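Washing up by the sink (household practice)

From the Tendville Home Encyclopedia, kitchen section, entry 368

Washing up by the sink, also called the counter stack or (in my family) "parking the dishes," is the habit of collecting used tableware on the counter right next to the basin, sorting it a little, and washing it by hand in small batches. I've kept this entry going for a while now and I'm the first to admit I get carried away with it. If you want the dishwasher article, it's a separate one. I don't have a dishwasher, so somebody else wrote it!

Name and variants

The word "stack" makes it sound taller than it usually is. A counter stack can be one bowl and the dish under it. In Meseck, where I grew up, people said "the waiting side" for the part of the counter where used dishes go and "the done side" for the rack. Older cookbooks call the whole business "scrape and pile," and I like that very much, but I've never heard a living person say it.

What goes in the stack

Mostly it's the everyday stuff: cereal bowls, rice bowls, saucers, small plates, chopsticks or forks, maybe a cup. Pots don't belong here. A pot goes on the stove until last, or it takes over the entire counter and you end up washing spoons on the windowsill (I have done this).

The bowl on its own matching saucer or plate is the classic unit. You eat from the bowl, the dish underneath catches drips and holds your utensils, and the two of them travel to the sink as one thing, in one hand. Wide, flared bowls are good for this. They have a smaller base that sits in the middle of the plate, and you still have a rim all the way around to grab.
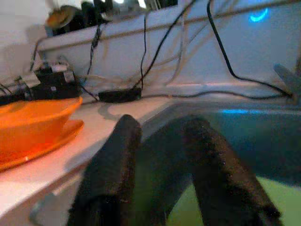 Ville Toivonen wrote in to say that the saucer should never go under a used bowl at all, as it only means two things to wash in place of one, and that a person carrying soup across a kitchen ought to simply walk slower. I put his note in the article as a fair minority view. He also says that matching sets are a trap, and that once you own the saucer you'll feel bad leaving it in the cupboard. I can't argue with that one. I own four and I use them all.

Anyway, back to the unit itself. Bowl on top, plate below, and the utensils go across the top of the bowl. Some people slide them under the bowl and then the bowl rocks, and you hear it rocking every time you set something down. Across the rim is better. They stay together, they're easy to pick up, and the eating ends can all point the same way. With chopsticks I point those ends at the sink, so that I can take the pair by the dry end and drop it straight into the water. It's a small thing but I do it every single day.

Order of washing

There are two schools here and they don't get along.

The first is cleanest first: glasses, then utensils, then bowls, then plates, then anything greasy. The water stays nice for longer and you change it once, if that.

The second is flattest first. A plate goes down on the bottom of the basin, off to one side so the drain stays open, and gets a soak while you deal with the rest on top of it or next to it. I belong to the second school, mainly on account of egg. Dried egg on a plate wants time and warm water and there's no point in fighting it - you just let it sit and do your bowls.

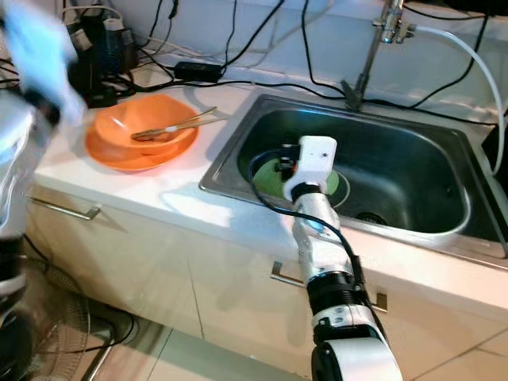

And when the bowls are done, the plate is ready too, and it usually needs one pass with the soft side of the sponge. Leave the strainer in while you do all this. Rice gets everywhere, and so do those little bits of scallion that cling to the side of the bowl until the very moment you rinse it.

A word about water. My aunt filled the whole basin every time, right up to where your sleeves got wet, and I don't see the need. A couple of inches is fine for a plate and a bowl. I timed myself once with the kitchen clock and a small batch took 56 seconds from first plate to last chopstick, not counting drying, and I was showing off.

Color in the kitchen

People laugh at me for including this section and I'm keeping it. Bright tableware makes hand washing easier.

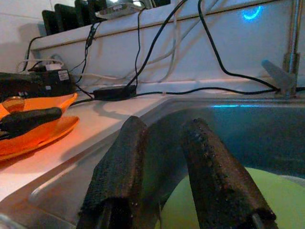

Plain white dishes have a way of vanishing on a white counter, especially in the evening when you're tired and the only light is the one over the sink. I switched to colored ones the November after I left a white saucer out for two days without noticing it. An orange dish on a white counter to the left of the sink is about as hard to overlook as tableware gets, and a pale yellow-green piece down in a steel basin shows up nicely too. It does show sauce a bit less, so tilt it toward the light before you decide it's clean. Szymon Nowicki prefers dark blue for everything, and I've eaten at his place, and I'd still check the rims.

Color also helps with sorting, if you live with other people. One color each is a common arrangement in shared apartments. The Shehata house, where I rented a room for years, ran on it completely. If the green plate was in the sink, we all knew whose turn it was.

Placement on the counter

Keep the stack close to the basin but a hand's width back from the edge. Keep it forward of anything plugged in along the back wall, too. Splashes go further than you'd think, and a cord is a nuisance to wipe dry. If you rinse with a flexible hose, point it down into the basin before you turn the water on. I learned that one the usual way.

Right-handed washers mostly put the stack on the left and the rack on the right. Left-handed washers do the reverse, or they put up with whatever counter they've got.

Related entries

Dish rack. Drain strainer. Saucer. Chopsticks, care of. Soaking (see also Egg, dried).

Last edited Wednesday, August 14, 2024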